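Posting second-hand books abroad: weight limit per parcel?

Ledesma
I sell used paperbacks and need to send 50 of them to one buyer. Scales say 462 g for the average thick one. One carton or several?

Plosow
Several. Most carriers price by the larger of actual and volume weight, so small dense cartons are cheaper per kilo. Lay the books flat, spines alternating, and fill gaps with paper.

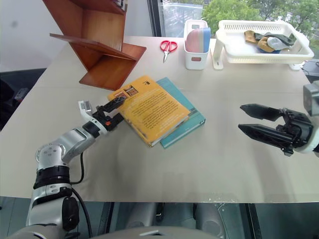
Put the larger formats at the bottom – a small book under a big one leaves a dent in the cover. Tape every seam twice.

Suna
I just use one big box. Never had a problem.

Nalluvum
One big box would be over 23 kg before packing, and many depots refuse that. Check the limit at both ends and write 1 of 3, 2 of 3 and so on by each address label.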